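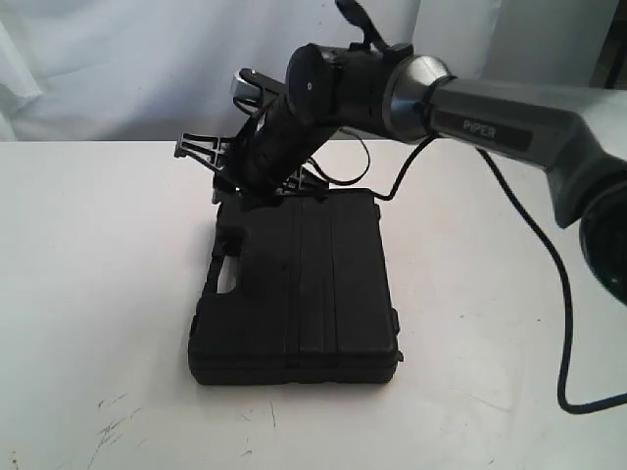 # Cleaning and Checking a Molded Plastic Carrying Case

A hard plastic case collects more dirt than most people expect. The outside gets wiped now and then, but the grooves in the face, the hinge side and the corners under the lining are usually left alone until something sticks or smells. This page covers a full cleaning of an ordinary black molded case, the kind that drills, socket sets and small meters are sold in. It also covers the checks worth doing while the case is empty.

Allow an evening for the cleaning and leave the case to dry overnight. The work itself is short.

## What you need

- A bowl of warm water with a little dish soap
- A soft brush with bristles long enough to reach the bottom of a groove (an old toothbrush will do)
- 2 microfiber cloths, one for washing and one for drying
- A vacuum with a narrow nozzle
- Cotton swabs
- Rubbing alcohol for label glue
- A wooden skewer or toothpick

Leave out scouring pads, bleach and acetone. Scouring pads put a gray haze on black plastic, and acetone can soften some plastics for good. If you only have a stiff brush, try it on the bottom of the case first.

## Step 1: Empty the case

Work on a table with a light top if you have one. Small black screws and bits of foam are hard to find on a dark bench.

Lay the case flat with the lid side up and open it. If you don't know which side is the lid, look for the brand name or the feet. On my Kidwood drill case both halves look almost the same, and I have opened it upside down often enough to put a strip of tape on the lid.

Take everything out, including loose manuals and the small bags of spare parts. Photograph the layout before you lift out the last few pieces. Cases with shaped trays only close when each piece is back in its own pocket, and it is easy to forget which way round a charger goes.

## Step 2: Take out the lining

Foam comes out if it isn't glued. Lift one corner slowly. If it pulls back and starts to tear, it's glued, so leave it and clean it in place with the vacuum.

Molded trays are often held by small tabs along the edge. Press the wall of the case outward a little with your thumb and the tray will come up at that side. Don't pry with a screwdriver.

Check the foam now. If it leaves black crumbs or feels sticky, it is breaking down and should be thrown away. New foam sheet is cheap and cuts cleanly with a long snap-off knife. Measure the pocket before you throw out the old piece.

## Step 3: Vacuum the inside

Vacuum before any water goes in. Sawdust and metal filings turn to paste once they get wet, and the paste is harder to get out of the corners.

Go around the rim twice. The lip where the two halves meet holds grit, and grit there is the usual cause of a lid that won't close evenly.

## Step 4: Wash the ribs and grooves

Raised ribs stiffen a thin plastic wall, and they also hold dust between them. Always brush along the grooves. Brushing across them only moves the dirt from one groove to the next.

1. Stand the case on edge with the ribs running up and down.
2. Dip the brush, shake it off, and start at the top of the first groove.
3. Pull down to the bottom edge in one stroke. Repeat until the water runs clear.
4. Rinse the brush and go on to the next groove.
5. Wipe the whole face with a damp cloth when all the grooves are done.

For packed dirt in a narrow groove, run the skewer down it first. Dried paint will usually lift with the skewer once it has soaked for a few minutes under a wet cloth.

Don't put the case under the tap if it has metal hinge pins. Water gets in and stays there.

## Step 5: Remove old labels

Peel what you can by hand. Warm the rest with a hair dryer on low, keeping it moving, and roll the label off with your thumb. Rub the glue with a swab and a little alcohol, then wipe with soapy water.

Some shine may be left where a label sat for years. The plastic around it has worn and the plastic under the label has not. I had this on a Gresness case that had carried a stock label since before I bought it, and it never did even out.

## Step 6: Clean the latches and hinges

Open and close each latch while brushing around it. Wipe off the dirty water before it dries. A molded hinge, where the two halves are joined by a thin strip of plastic, needs care – look for white lines along the bend. White lines mean the strip is tired. It may last a long time yet, but don't let the lid drop open under its own weight.

Plastic latches don't need oil. If one squeaks or sticks after cleaning, rub a bit of dry silicone on it with a swab. For metal latches, one small drop of light oil is enough.

## Step 7: Dry it properly

Wipe the case down, then leave it open overnight in a room with some air. Set it on end so that water in the grooves can run out. Keep it away from heaters and out of a parked car. A thin lid can warp with heat, and a warped lid is very hard to get flat again.

Dry the foam separately. It takes longer than it looks, and damp foam will rust a tool inside a closed case. In February mine needed a second night.

## Step 8: Check the handle and weigh the load

Put everything back using your photo, close the latches and lift the case a short way off the table. Watch where the handle joins the body. If the plastic flexes a lot or you hear a crack, don't carry that load in it.

It is worth weighing a full case once. My socket case went from a comfortable weight to a poor one after I added a breaker bar that was never meant to be in there. The bar now hangs on the wall.

## Storing cases

Cases stored on edge take less shelf width than cases stacked flat, and you can pull one out without moving the others. Put the handle to the front. My shelf is 36 inches wide and holds 6 cases this way, with a strip of wood along the front to stop them from sliding.

Label the handle side or the narrow edge, wherever you will see it on the shelf. Paint marker holds up better on black plastic than paper labels do. Wipe the spot with alcohol first and let the paint dry before you put the case away.

*Last updated 30 August 2020*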